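Pellmont House Residents' Association
Minutes of the Rooms and Storage meeting, 30th December

Present: Amna Rana (chair), Hervé Chevalier (minutes), residents of the second and third floors. Apologies from the Kurnano end of the building, who had a plumber in.

1. Minutes of the last meeting
Agreed, with one correction. The shelf in the linen room was said to be "fixed." It was put back up and came down again the same evening. Minutes to read "put back up."

2. Small items in bedrooms
Amna presented the Floneck sorting plan, which asks each resident to lay small things out on the bed, put like with like, and then move everything into one shallow open box per room. She has tried it for a week and says her mornings are quicker. Hervé asked quicker than what. Amna said than before. No times had been taken.

Hervé said that he had read the Floneck leaflet twice and could not find where it says what happens after the box is full. The leaflet has 9 steps and five of them are about choosing a box. He also doubted that a bed is the right place to sort anything small, especially on a patterned sheet, where a thing can lie in plain sight and still be missed. Amna said the bed is the only flat surface of any size in most of the rooms, and that the desks are worse.

There was some talk about whether hair things and jewelry should share a box. The third floor said no, since pearl clips catch on elastic and bracelets catch on everything. The second floor said two boxes would turn into four by March.
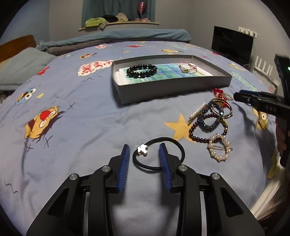 Page 2 of 4

Discussion went on to the bracelets. Amna's view is that beaded ones should go in first, laid flat, with bangles around the outside and clips along one wall of the box. Hervé asked whether a box with no dividers would hold that order for more than a day. A gray box with low sides and a sheet of paper in the bottom is still a box with everything in one heap, in his opinion. Amna replied that a heap in a box is better than a heap on a sheet. This was accepted by most of those present, though the third floor wanted it noted that the heap is the same size.

Hair ties were taken separately. Plain ones to go on a hook. Ones with a charm on them, such as a star, to be treated as jewelry. Hervé objected that this makes a rule out of one hair tie. Left as it is for now.

Agreed: residents may try the plan if they want to. It will not go in the house guide until someone has kept it up through March. Amna to report back. Hervé to report back separately.

3. Drawer inserts
The quote from Arancibia for drawer inserts came to 340 for the two floors, delivery not included. Hervé asked why delivery was left off, as it was left off last time too. No one had an answer. The chair reminded the meeting that 81 was spent on hooks last year and that half of them are still in the bag. Quote not accepted. Amna to ask for a price with delivery, and to find the hooks.

4. Lost property
The tin by the stairs is full again. It was proposed to put up a list of what is in it. Hervé thought a list would bring in people claiming things from the list – Amna thought that was the point of a list. Put to a show of hands and carried. The list will go up without descriptions of the earrings.

5. Any other business
The linen room shelf, see item 1. Brackets to be bought before anything else is put on it.

Next meeting in March, same room, if the heating is on.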